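**1/** Kelberg keeps putting 3746 demonstrations on their slides like the number settles something. I've spent April inside the desk-tidying portion of that set and I'd like to complain about it in public for a bit.

**2/** The task as written: markers go in the pen holder. One sentence. Ask four operators what "in" means and you get four policies. Cap up? Cap down? Leaning on the rim okay? The Torkarberg spec has a page on file naming and not a word on any of this.

**3/** 463 of the episodes are the marker task. I watched 20 back to back at 6 in the morning. Same reach, same pause, same slightly nervous drop. If that's diversity I'm a tenor.

**4/** And yes, they vary the clutter. Grapes, cooking oil, scissors, a ruler under the markers. Fine. Clutter you shuffle by hand has a style too, and a model will happily learn the style of whoever set the table. 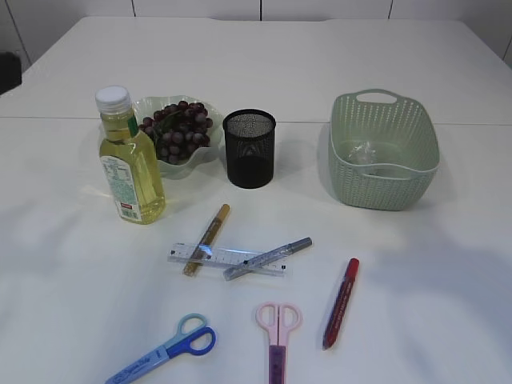 Red marker, one view from outside and one from the wrist: 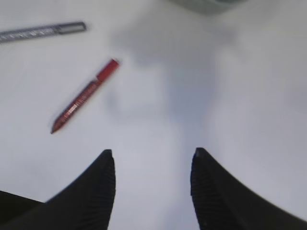

**5/** Waaka replied that blur is cheap augmentation and I should stop worrying about it, the policy only needs the coarse shape on approach and the outside view carries the rest.

**6/** Maybe! Then show me the run with the wrist view switched off. I've asked for that ablation twice. If the outside camera carries the rest, it should cost them nothing to print the number.

**7/** What I'd do with the budget: stop at 800 marker episodes, hard stop. Spend what's left on failures. Dropped it, missed it, grabbed the ruler too, went back and fixed it. Right now anything with a fumble gets tossed at review, so the arm never sees a recovery.

**8/** Drilluvwood did keep their fumbles, to be fair to them. They also labeled them "success (eventual)" in the same column as the clean ones, so good luck filtering.

**9/** Somebody will say scale fixes it. Could be. I've been hearing that since the set was a tenth this size, and the drop over the pen holder is still nervous.

**10/** Muting this until I've eaten. If you have the label guide with a definition of "in," send it.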